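February, 4 p.m. Equipment planning for the bin cell

We have 3000 left in the small equipment line and it must be ordered before the year closes. I wrote to Manimstead and Volcombe for prices on finger sets and cable dressing. Volcombe answered first: two sets of fingers, delivery in 11 weeks. This is long for us. Manimstead still did not send the offer.

Clamps: the bin is held by clamps and I would like to change to a fixed plate. Wróbel can cut it, I only have to give them the drawing. Price to be confirmed, I put 37 per hour in the sheet as last year.

Cables: the loop at the wrist is large. Diredine has a holder which goes on the arm, but I must check the diameter before we pay for it. Please do not order the short version, it does not fit our bundle.

New bin: not now. The floor is worn but the blocks can still be picked from it. Move to next budget.

To do: drawing for the plate, reminder to Manimstead, measure the bundle. 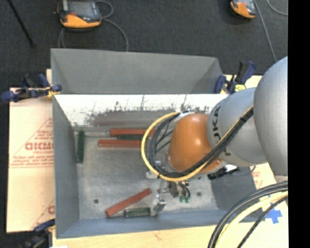

Can the plate and the fingers go on one order?
They need separate orders, as the plate comes from Wróbel and the fingers from another supplier.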